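[fixedincome-discuss] Re: Floating-rate reset on the Baran notes

From: Roxana Munteanu
To: fixedincome-discuss
Subject: Re: Floating-rate reset on the Baran notes

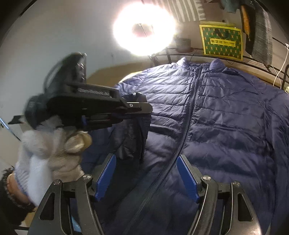

1. Which fixing applies

Virgil Stanciu wrote:

> The term sheet says the coupon resets every 6 months at the reference
> rate plus 148 basis points. My model uses the fixing on the first day
> of the interest period. The paying agent's notice has a lower number
> for the June coupon, and the gap is 40 basis points. Either the notice
> is wrong or the spread has stepped down. I can't find any step-down
> language in the summary. Has anyone read the full terms?
>
> Second question. If the central bank cuts again before the next reset,
> does the floor bind on the reference rate alone or on the whole coupon?

Virgil, the spread has not changed. The full terms define the rate as a compounded average of the overnight rate, observed over the interest period with a lookback of a few business days. Your model takes a single forward-looking fixing. After a run of cuts those two numbers will not match, and the backward-looking one already includes the lower overnight rates from the second half of the period.

The summary that Fotstead sent out uses the words "reference rate" with no definition, so your reading was fair. The definition is in the section on interest, a few paragraphs after the day count language. Rebuild the June coupon from the daily overnight series, add 148, and compare the result with the notice. If a gap of a basis point or two remains, check the day count first and then the holiday calendar. I had the wrong calendar loaded when I did this for the Lavum notes and lost an afternoon to it.

2. Where the floor sits

The floor is on the reference rate alone, at zero. The spread is added after the floor is applied, so the lowest possible coupon is 148 basis points. Some older issues from the same borrower put the floor on the sum, and people still quote that version on this list. It does not apply here.

One detail I am less sure of is whether the floor is tested against each daily rate or only against the compounded figure. The text can be read both ways. With the policy rate where it is now, the two readings give the same coupon, and I would not spend time on it unless you are pricing the floor as an option. Ruxandra Dumitrescu raised the same point on the Brusora deal and was told "compounded figure," but that was in a phone call and I have nothing in writing.

3. Rate sensitivity

If you run a 100 basis point parallel shift, keep the part of the current period that has already been observed fixed. Only the remaining days move. A model that shifts the full coupon will overstate the change in the next payment, and the error is largest just before the payment date. Price sensitivity to the credit spread is a separate line and runs to final maturity. Please do not net the two in one duration number. The last sheet posted here did that, and the result looked like a short fixed-rate bond.

I can post the daily compounding formula as plain text if the spreadsheet attachment gets stripped by the list server again. Does anyone have the signed version of the Brusora terms? Mine is a draft and the pages on fallback rates are missing.

Roxana M.

_______________________________________________
fixedincome-discuss mailing list
To leave the list, send a message with "unsubscribe" in the subject line.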